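Skerna opens simulated rooms to remote robot drivers

Skerna has put its simulated house online for the first time, and is asking people at home to steer a pair of robot arms through household jobs so that software can learn to copy them. The scheme, called Feta, opened in November with 443 recorded runs already in the bank.

Drivers log in through a browser or use a pair of handheld controllers. Each run is saved along with every movement of the arms, and the good ones are passed to Benmoussa, the firm that trains the control software. Most of the jobs are tidying: games and puzzles to be picked up, a ball to be put back where it belongs.

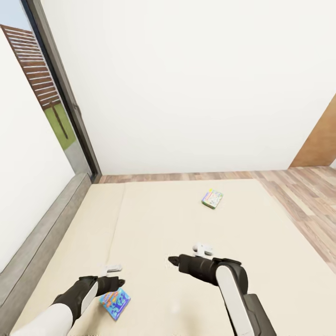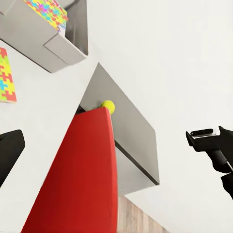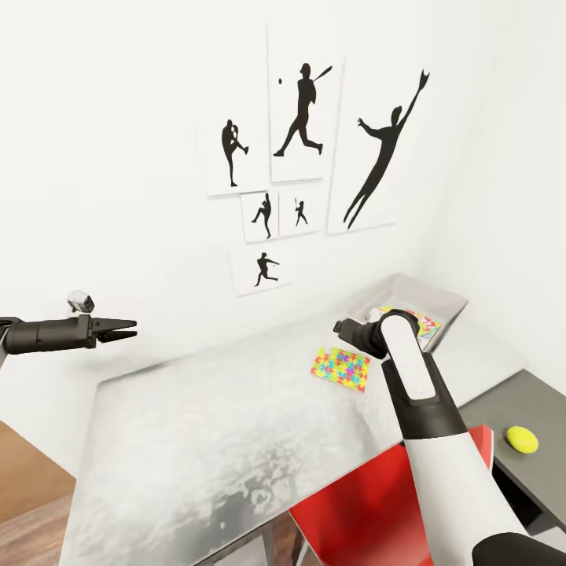 All three views are computer-rendered.

Skerna says a new driver needs two practice runs before the recordings are worth keeping. That sounds hopeful. Anyone who has tried to pick up a thin card with a pair of remote grippers will know how long it takes, and a slow, fumbled run teaches a machine to be slow and to fumble. The company has not said how many runs it throws away, or who decides.

It has set a target of 2282 runs by spring. What it has not set is a test on real arms in a real house, which is where schemes of this sort tend to come unstuck – cardboard bends, floors are uneven and the light changes after lunch. A rival project at Pikia collected over 1078 runs last year and has yet to show a robot clearing a floor outside its own software.

Drivers are paid per accepted run. Skerna would not give the rate.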